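3. Materials and handling of the soft articles

Gornlow Textile Care Papers, April
Byline: the Fornum study group on household articles

3.1 Why a cap and a stand

Most written advice on the storage of headwear speaks of felt and straw. The ordinary cloth cap receives little attention, although it is the piece that hangs in nearly every hallway. Its construction is simple. The crown is sewn from several panels, the brim is stiffened and covered with cloth, and a seam joins the two. When such a cap is stored badly, the brim usually keeps its form and the crown loses it. For this reason we chose the cap as the first article of our series, and we placed it together with a wire stand of the kind sold for hats and wigs.

The stand supplied under the name Marino was selected after we compared 3 models. The other two had a flat disc on the top, which left a clear mark inside the crown after one night. A stand made of thin rods touches the cloth in fewer places, and it can be moved with one hand without effort. Its weak point is the low weight. If the cap is pulled sideways during removal, the stand can travel with it, and therefore we asked that the cap be lifted upwards first and turned only afterwards.
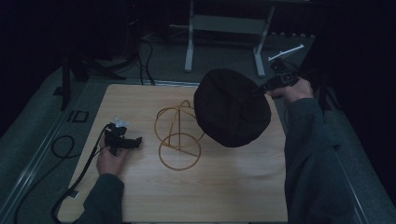 The table must be free of other articles before the work begins. We used a light wood top with rounded corners, and we kept the stand near the middle so that both hands could reach it from their own side. An earlier trial in the Prulora room was done on a dark table, and there the outline of a black cap was difficult to follow with the eye. The pale wood solved this difficulty. The height of the table was not changed between the sessions.

3.2 Where the cap should be held

There are three places where people commonly take hold of a cap: the brim alone, the top of the crown, and the line where the crown meets the brim. Holding by the brim alone is the most usual habit, but the whole weight of the crown then hangs to one side, and the cap swings. Holding the top of the crown makes a dent which must later be pushed out from inside. We prefer the third place. The cloth there is supported by the stiff part beside it, so a fold taken at this line remains small, and the rest of the crown is disturbed only a little.

It should be noted that some wrinkling of the crown cannot be avoided. A raised seam between two panels resists bending more than the plain cloth, and the folds tend to gather in the softer area next to it. We consider this acceptable if the cap is smoothed by hand before it is put away.

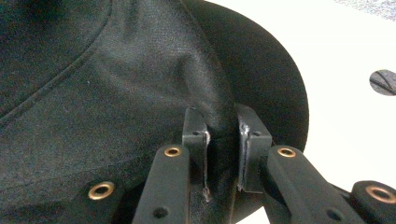
Figure 3. Black cap held where the crown meets the brim. The stitched seam between two panels is seen on the crown.

In the instructions given to the participants, the word "grip" was replaced by "take a small fold". The first wording led to large handfuls of cloth, and the panels were then creased over their full width. With the second wording the folds became narrow. The instruction sheet was otherwise the same in all sessions, and it was read aloud on Friday before the first turn.

A question was also raised about laying the cap down flat. A cloth crown without support sinks slowly under its own weight, and it is better to set it with the opening downwards. The table surface should be plain, with no cloth under the cap, as the brim can push a loose cover into ridges.

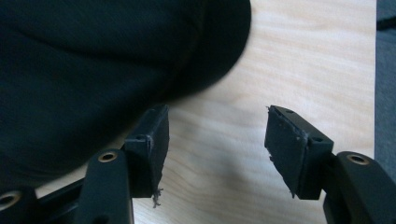 3.3 Remarks on the cloth

Twill is a forgiving cloth. The fine diagonal lines of the weave hide small creases, and on black they are seen mainly when the light comes from the side. For this reason each cap was inspected under the same lamp, for 40 seconds, and was turned once during this time. Double stitching beside a seam was judged separately from the open cloth, because it stands higher and collects lint more easily.

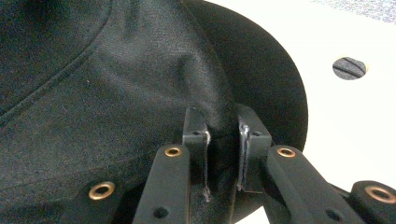
Diagonal weave and double row of stitching on the crown of the cap, with the cloth gathered into a fold.

The creases were described in words and no scale was applied. We tried a scale in the beginning, but two readers of the same cap gave different values too often, and the written descriptions agreed better. Caps of felted wool will be treated in the next section, where the stand must be of another shape.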